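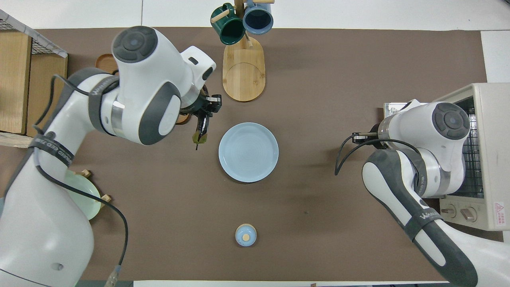
Ikechukwu Iyamu wrote in after the July post to say that my sharpening angle was wrong, and that anyone holding 15 degrees per side on a cheap stainless paring knife would be back at the stone within the week. He uses 20 and stops at a medium grit.

He has a point about the steel. Soft stainless rolls at a low angle, and a rolled edge feels dull long before any metal has worn away. Where I disagree is the remedy. A rolled edge can be straightened on a smooth rod in a few strokes, and I would still take the thinner edge for peeling and trimming. For a knife that gets pushed through squash, use his number.

I repeated the test with two knives, a Birkel and an older Ponen. Both were ground to 15 degrees per side on a coarse stone, then finished on a fine one. Each cut 60 strips of corrugated cardboard, across the flutes. The Birkel still sliced newsprint at the end, with one snag near the heel. The Ponen started tearing at strip 27. After the rod it cut newsprint again, but only along the front half of the blade.

The burr is probably the larger variable. On the Ponen I could feel a trace of it on the left side after finishing, and I left it there, which was careless. A leftover burr cuts well for a few minutes and then folds over. Alternating single strokes with very little pressure removes most of it. Stropping on plain leather takes care of the remainder.

Stone flatness also matters more than I allowed in July. My coarse stone had dished in the middle, so the real angle changed along each stroke. I flattened it with wet sandpaper on a piece of glass before the second Ponen run. That run is not finished. The knife is at strip 15 and has not torn anything yet.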